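Tumoveo Mobile Carrier, Presville Site
Progress report to the Zonano fund, June 11, 2021 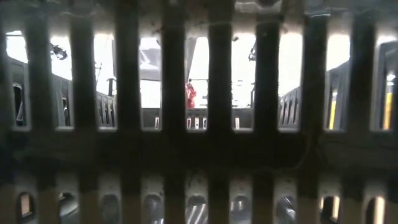 The main matter in this report is the stop fault of the carrier, which delayed our work in the second phase. We planned to finish the night transport trials by now. They are not finished, and we ask you to read this report before you decide on the next payment. The carrier must stop when a person stands in its way, and for this it depends on what it can see through its surroundings at the Presville hall. The view through the grille shows how hard this can be: a person in red stands far back, half hidden by one of the dark bars, and the upper part of every opening is white from the light. A human eye finds the person after a moment. Our detection software, in the version we used in May, often did not.

What happened

During a trial run the carrier did not slow down when a member of our team walked across the marked lane. The team member stepped back and pressed the emergency button on the wall. The carrier stopped and nobody was hurt. The distance left was 61 centimeters. Our own rule asks for more than that, so we recorded the event as a safety failure and stopped all runs with people in the hall on the same day.

We then repeated the run with a test dummy on a rolling base. In 5 repeats, under the same light, the carrier stopped correctly three times and failed 2 times. Both failures came when the dummy was in front of the bright side of the hall. With the lights on that side switched off, we could not produce the failure again.

What we found

There were two causes, and they made each other worse.

The first cause is exposure. The detection camera sets its brightness from the whole picture. When a large part of the picture is very bright, the camera should go darker, but the limit in our settings did not let it go dark enough. The bright area lost all detail, and a person in front of it lost the upper outline. The software needs the head and shoulders to be confident, and so the confidence value fell under the limit for stopping.

The second cause is a mistake in our own logic. When the detection is lost for a short time, the program keeps the last known result. This was added last year to avoid many small stops, which wore out the brakes. But the program kept the last result also when it was "free lane". A person who entered the lane during such a gap was therefore not considered. We wrote this part ourselves and the review did not find it. We take full responsibility for that.

The laser scanner at floor level worked as it should, but its stopping zone was set short for the narrow turns. It would have stopped the carrier later — in our opinion too late for a loaded run.

What is done

The "keep last result" function is removed for the free lane state. If the detection is lost, the carrier now goes to crawling speed at once. The exposure limit is changed, and the camera now takes a dark and a light picture one after the other. The stopping zone of the scanner is longer, and only on the two narrow turns is it reduced, together with the speed.

With these changes the dummy runs were repeated in the bright condition, and no failure was seen. We want to be careful with this result. The dummy moves in a straight line and has always the same clothes. Persons bend down, carry boxes and stand behind things.

What is still open

Partly hidden persons are the weak point. The new settings help against the glare, but a bar or a post in front of the body still lowers the confidence. We are collecting more training pictures of this kind. Rondonuwu, who supply the brake unit, are also checking the brakes, as the carrier now makes more small stops than before. Their written answer has not arrived.

Budget and time

The repair work was paid from the reserve and no extra money is requested. The night trials will start later than planned, after an outside safety check of the new logic. We ask the fund to accept this delay. Until the check is passed, the carrier drives only with the lane closed to people, and one operator stays at the emergency button for every run.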